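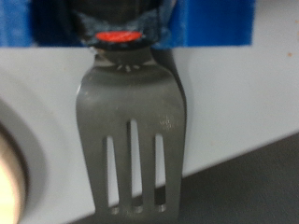 What is the Vasseur case about?

Maxence Vasseur, a musician on tour, was arrested after a fight outside a hotel in Lindwood. Prosecutors have charged him with assault. He denies the charge and says he was defending a member of his crew.

Is he still in custody?

Yes. The district court in Lindwood ordered him held until trial. His lawyer, Gwenaël Pruvost, appealed the order and lost. A second appeal can be filed if the trial is delayed.

Can he be released on bail?

The court has no bail system for this type of charge. A judge can lift the detention order or replace it with a travel ban – the defense has asked for the travel ban.

When does the trial start?

The first hearing is set for May. The court has set aside 6 days, and the date can still move if a witness is not available.

What can his home government do?

Consular staff can visit him, pass on messages from family and attend open hearings. They cannot give him legal advice or ask the judge for a particular result. Ministers can raise the case with their counterparts, but the government in Lindwood says it will not step in while the case is before the court.

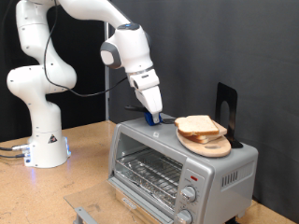 What happened to the petition?

The petition started by fans in Erwood was handed to the foreign ministry with 126 pages of signatures. The ministry has confirmed that it received them. It is not required to reply.

Are the tour dates canceled?

The promoter, Roussel, has called off 2 shows. Tickets for both are being refunded to the card used to pay. Later dates are still on sale.

Last updated 11 April 2021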